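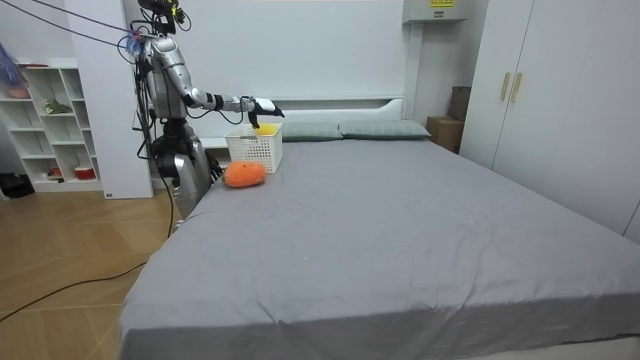
A silver humanoid robot reaches over a small white plastic basket beside a bed.

Grandik has a new budget laptop on the way, and it fixes the thing people complained about most with the last one. The Stutton 14 will ship in May with 8GB of memory as standard, double what the old model had, and the memory is in a slot this time so it can be swapped out later.

The price starts at $400. That gets you a 14-inch 1080p screen, a four-core processor and 128GB of storage. A second version with 256GB of storage and a backlit keyboard will also be sold, but Grandik hasn't set a price for it yet.

The old Stutton was a decent machine held back by its 4GB of soldered memory. It was fine with a couple of browser tabs open, but a video call on top of that was enough to make it stutter. Grandik kept selling it for 27 months without a change, by which time most other laptops at that price had moved on.

The rest of the hardware is a mix of new and familiar. The case is the same gray plastic as before, with the same hinge, and it weighs a little over three pounds. The port layout has changed. There are now two USB-C ports, one on each side, and either one can charge the laptop. The older round charging plug is gone. You also get one full-size USB port, HDMI and a headphone jack, but the SD card slot has been dropped - a shame for anyone who still moves photos off a camera that way.
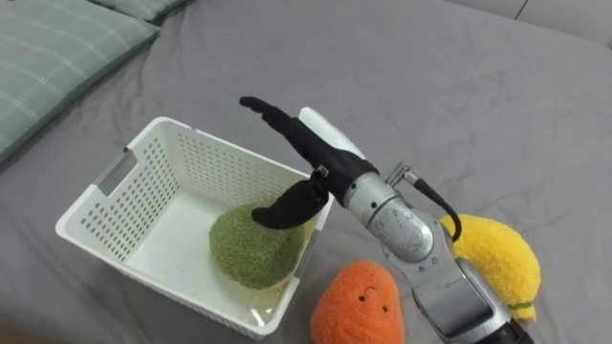 Battery life is listed at nearly 9 hours. Grandik says that figure comes from playing local video with the screen at half brightness, so expect less with normal web use. The battery itself is slightly larger than the one in the outgoing model, and it is held in with screws.

The screen is the weak spot on paper. It is an IPS panel, which is an upgrade from the washed-out display on the old Stutton, but it's rated at only 250 nits. That is usable indoors and hard to read next to a sunny window. There is no touch option on either version.

On the software side, the Stutton 14 can be ordered with Windows 11 Home or with Drellisico, the Linux-based system Grandik already offers on its desktop line. Picking Drellisico doesn't lower the price. The company is promising 4 years of firmware updates no matter which system is installed, up from two on the previous model.

Pacheco, the online store that handles most of Grandik's sales in the US, will start taking orders at 9 a.m. Eastern on launch day. The 128GB model comes first, in gray only. The 256GB model and a dark blue color are planned for later in the summer. The old Stutton is still listed at Pacheco while stock lasts, and it has not been marked down so far.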